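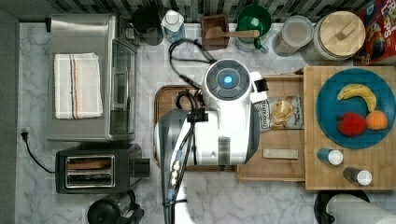 Counter layout, with the large board at right and the toaster oven at left.

3. Setting out the boards and tray

3.1 Wipe the counter with a damp cloth and dry it. Grit under a board will scratch marble.

3.2 Lay the brown cutting board in the middle. Set the large butcher-block board to the right, with the wooden tray between them.

3.3 Put the blue plate on the large board and place the toy fruit on it. The two shakers go below the plate.

3.4 Line up the jars, the water bottle and the spoon box along the backsplash.

CAUTION: Take the dish towel off the toaster oven before switching it on. Allow 20 minutes of cooling before putting it back.
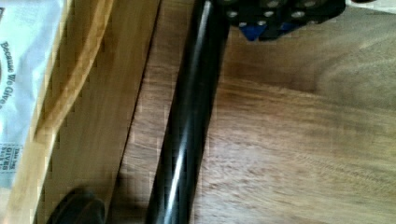 3.5 Check that each board lies flat. If one rocks, turn it over and try again.

NOTE: Light and dark boards take oil differently. Rub Gradholm board oil along the grain, leave it for 50 minutes, and wipe off the excess. Do not soak any board or put it in the dishwasher.

3.6 Keep snack bags on the tray, closed. Crumbs go in the trash before you move on to section 4.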